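Fitting a Cloth and Laying Utensils on a Glass-Top Dining Table

A printed cloth on a glass top slips more easily than one on wood, and the border shows any error in alignment. 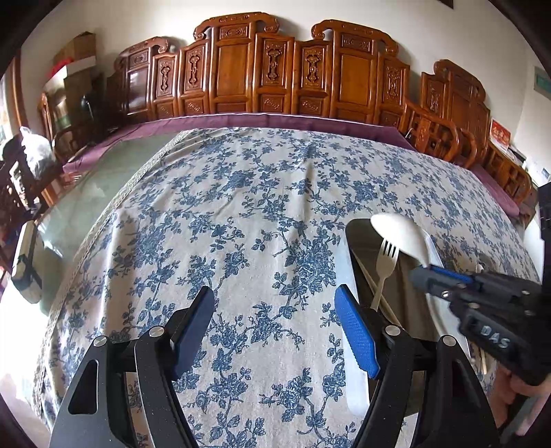

What you need

Tablecloth, cream with blue floral print or similar
Glass cleaner and a dry cotton cloth
Thin non-slip underlay, cut smaller than the tablecloth
One dark placemat or tray per setting
Plate, fork, spoon and chopsticks per setting

Step 1. Clean the glass

Clear the table completely. Wipe the top from the center outward and dry it. Grit left under the cloth will scratch the glass when plates are moved. Leave the top uncovered for 30 minutes before going further.

Step 2. Place the cloth

Lay the underlay first and smooth it flat. Unfold the tablecloth on top, one panel at a time. If the cloth is narrower than the table, leave the exposed strip of glass along one long side and run the border parallel to the table edge. Measure the gap at both ends. A difference of more than 1/4 inch is visible from a chair.

Step 3. Set the placemats

Use a plain dark placemat on a dense print. Light utensils are hard to find against flowers and leaves. Keep the lower edge of each placemat 1 inch in from the table edge.

Step 4. Lay the utensils

Set the plate down first and work outward. Forks go tines up, spoons bowl up. Lay chopsticks as a pair with the tips even. White plastic spoons are light and shift when the cloth is pulled, so make all cloth adjustments before this step.

Storage

Wash the cloth separately in cool water and iron it on the reverse side. Roll it on a tube for storage. Folded cloths need a second pressing along the creases.

Revised Sunday, September 4, 2022, by Siham Helmy. Step 2 now includes the underlay.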